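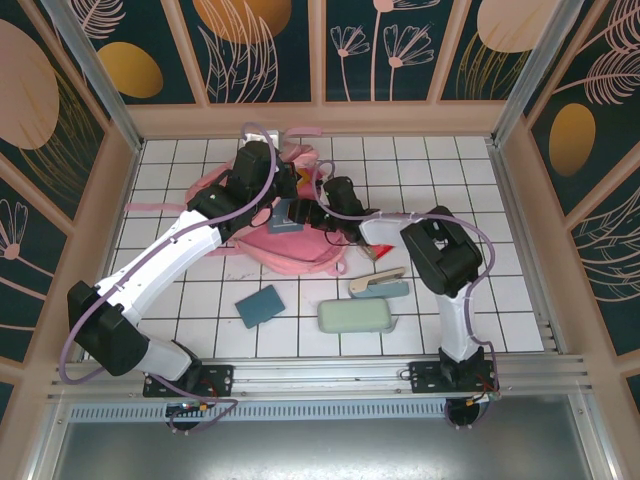 Mingxuan Gu

Backpacks are mean. I had the Takard Pair set up for three weeks before I dared put one under it, and I wish I had done it on day one, as I learned more about these grippers in an afternoon with an open bag than in all the block stacking before it. If you are shopping for a two-arm bench setup and the seller offers you a demo, bring a bag. Bring one with floppy straps.

What I tested: two Takard arms on the short rail, the stock grippers, the waffle finger pads (sold separately, grr), and the Kalmont wrist camera. The whole lot ran from a Prendov controller that I already had from an older project. I paid for everything myself except the camera, which Zdzisław Głowacki lent me after I had complained about mine for most of November.

Arms first. They are a joy. The motion is smooth at low speed, and low speed is where I live, because I drive by hand a lot and save the poses afterward. Two arms reaching into the same small opening is the hardest thing I ask of any setup, and the Pair is the first one at this price where I stopped flinching. One holds the lip of the bag, the other goes in. You still have to think about which elbow goes where! I had the right one bent high and wide and the left coming in long across the top, and that worked much better for me than the mirror-image pose the manual starts you off with.

The cable sleeves deserve a word. They're mauve, they're generous, and you will spend your first evening working out how much slack to leave. Too little and the wrist pulls at the end of its travel. Too much and you get a loop lying down by the base, ready to catch on something. I went for too much and I'd do it again.

Now the finger pads, and this is where I get a bit excited. Smooth fingers are fine on a box and hopeless on a lot of what I care about. The waffle pads have a grid of square cells across the face, bright yellow, with black rubber along the outer edges, and with those on I could squeeze a good deal more gently and still keep hold. A stapler, a glasses-case sort of shape, a thin notebook: all picked from a tiled top, all carried and set down again. The notebook took me the most tries. Getting a fingertip under something flat on tile is slow work with any gripper I've used, and the pads don't fix that. They're a little thick at the tip, so if flat things are most of your day, try before you buy.

Books, though. Books are lovely with these. I used a hardcover of 梦溪笔谈 (the Shen Kuo, with Shen Nan's notes and translation) since it has a narrow spine and stiff boards and I had it on the desk, and I kept going back to it long after I had all the runs I needed. 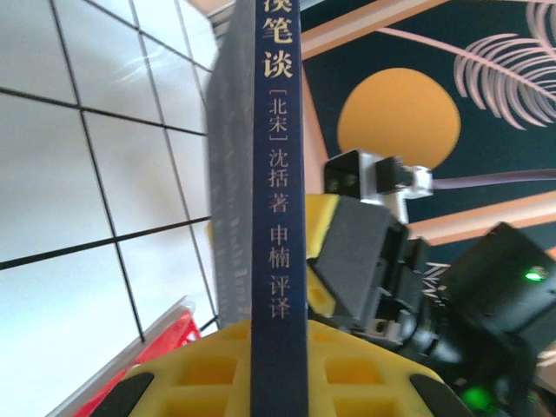
The grip I liked best was low down near the bottom edge, with the force limit turned well under the default. Higher up felt safer to me on paper and was worse in practice, as the covers wanted to spread. I logged 485 grasps on the pads over the whole test, mixed items, and the cells show no tearing. Ask me again at 2000.

The Kalmont camera is the part I expected to shrug at. It's small, it sits close in, and the view is wide enough that you get the fingers and whatever they're holding plus a good slice of the room. Focus is sharp on the thing between the fingers and goes soft quickly to either side, which for me is the right trade. Startup takes 3 seconds on the Prendov, where my old one took so long I used to go and put the kettle on. Two gripes. The mounting screws are tiny and of course I dropped one. And at low angles it will happily fill half the picture with gripper, so check your view before you tighten anything.

I also borrowed a Zhong gripper to compare. It closes faster and it's quieter, and for boxes and jars I'd be glad to own one. On cloth it was no contest: it kept pinching a fold and letting it slide, where the Takard held on to a strap with very little fuss. The Zhong pads don't swap without taking the whole finger off either, and I swap pads constantly.

Things I would change on the Pair. Put the pads in the box, please. Print the rail hole spacing somewhere in the manual, so I don't have to measure it with a ruler. The release button on the base is in the one spot my thumb can't reach with both arms mounted. And the screen on the handheld remote dims after 33 seconds, with no setting for it that I could find.

Would I buy it again? Yes, and I'd get the pads in the same order. Zdzisław wants his camera back on Friday, so I have a Kalmont of my own in the cart. Next up is zippers, with the bag closed to start with, and I'll add the results to this page when I have them.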